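The Cardboard Years

When I moved to Herkudbridge I kept every box. The mover, a patient man from an outfit called Drisura, told me they'd take the empties back for free. I said no thank you, I had plans. That was three apartments' worth of optimism ago, and the plans are still flat behind the closet door.

Cardboard is the only material I've ever hoarded with a clear conscience. Plastic bags make me feel guilty and old paint makes me feel nervous, but a good clean sheet of brown cardboard feels like money in the bank. I've used it as a drop cloth, a cat ramp, a window shade for one very long June, and a cutting mat for cutting other cardboard.

So this month I set out to deal with the cabinet under the bathroom sink, and naturally I started by getting out the cardboard.

The cabinet holds what my sister-in-law calls the pharmacy. Bandages, cotton pads, cough drops fused into a single large cough drop, a thermometer that reads in a language of its own. And masks. I bought masks at a time when everyone was buying masks, and then I bought more in case everyone did it again. I paid 476 dollars for that cabinet, a Hoshino with soft-close doors, and for years the doors have closed softly on a landslide.

Sayaka Kuroda lives downstairs and has a cabinet you could show to a landlord. Her advice was to buy small open bins, one kind of thing to a bin, no lids. Lids, she said, are where people go wrong. I wanted to argue for lids. I own a lot of lids. But I went and bought open bins, and I have to report that the woman is right. You pull out the bin, you see the masks, you take a mask. With a lid there's a second step, and I am not a second-step person at seven in the morning.

The liner was my own contribution. A sheet of cardboard cut to fit the cabinet floor, with a hole for the drainpipe and a notch for the shutoff valve. Simple enough. My first try had the hole on the wrong side, because I'd measured standing up and cut kneeling down — don't ask me to explain the geometry. The second had the hole in the right place and was an inch too wide. The third fits, if you lean on it. Somewhere in there I went through a Rarnard utility blade and most of a podcast on the history of salt.

A few things I learned about cutting holes in cardboard. Trace a jar lid (see, lids do have a use). Cut halfway through on the first pass and finish on the second. Put something under it that isn't your dining table.
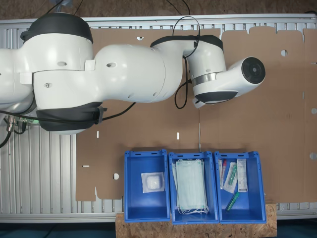
Does a cardboard liner hold up under a sink? Long enough to be worth the ten minutes, provided the pipes are dry, and when it gets wet or ugly you recycle it and trace the old one onto a new sheet.

The masks now have a bin to themselves, ear loops all pointing the same way, a thing I did once and will never do again. The cotton pads have another. The third bin was supposed to be for bandages but is currently home to a thin tube with a red cap, a small green capped one and a sealed packet I can't place. I've turned it over more than once.

Jagadeesh Palaniappan, who reads this blog and writes in whenever I mention storage, will want to know whether I labeled anything. I did not. The bins are open, Jagadeesh. The masks look like masks.

I still have eleven flat boxes behind the closet door, down from fourteen. The hall closet is next, and the floor in there is an L shape with a radiator pipe coming up through the short end, so I expect to be down to eight by the time I get the hole right.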